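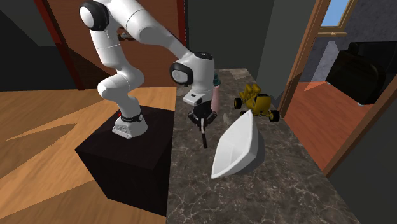 Chapter 2
Stone in the Home

Most people meet rock indoors before they study it outdoors. They eat breakfast on it, wash their hands beside it and walk across it in hallways. Stone used in this way is called dimension stone, meaning rock that is cut to a chosen size and shape. A marble countertop with fine white veining over a brownish-gray ground shows two of the things this chapter deals with: the main body of the rock, and the later material that runs through it. The body color comes mostly from small amounts of clay, iron minerals or organic matter. Veins often mark old cracks that were filled by minerals carried in water.

Marble begins as limestone or dolostone. When these rocks are buried deeply or lie close to a body of magma, heat and pressure cause their grains to grow into one another. Fossils and bedding are usually blurred or lost. The result is a mass of interlocking crystals, most of them calcite, that takes a good polish. Pure marble is white. Any other color is due to something mixed in with the original sediment or added afterward.

The stone trade uses the word more loosely than geologists do. In a showroom, almost any carbonate rock that can be polished may be sold as marble, and some serpentine-rich rocks are too. A slab labeled Gelano Gray may be a true marble or a dense limestone – the label alone does not settle the question. In this book, marble means the metamorphic rock only.

2.1 Hardness and acid

Calcite has a hardness of 3 on the Mohs scale. A steel knife blade will scratch it, and so will a grain of quartz sand caught under a plate. Granite, which is made largely of quartz and feldspar, is much harder to mark.

Calcite also reacts with acids. Lemon juice or vinegar left on polished marble dissolves a thin layer of the surface and leaves a dull patch. This is called etching. It differs from a stain, where a liquid such as oil or coffee soaks into the pores and changes the color. A sealer slows staining but does little to prevent etching.

2.2 From quarry to slab

The Volusik quarry, described at the end of this chapter, has 31 working benches cut into a hillside. Blocks are freed with diamond wire, which is threaded through drilled holes and pulled in a loop. Each block weighs around 22 tons. It is then sawn into slabs, and the face of each slab is ground with finer and finer abrasives.

The direction of the saw cut matters. Veins that run in long bands when a block is cut one way may show as cloudy patches when it is cut another way. Builders choose the cut before sawing starts – it cannot be changed later.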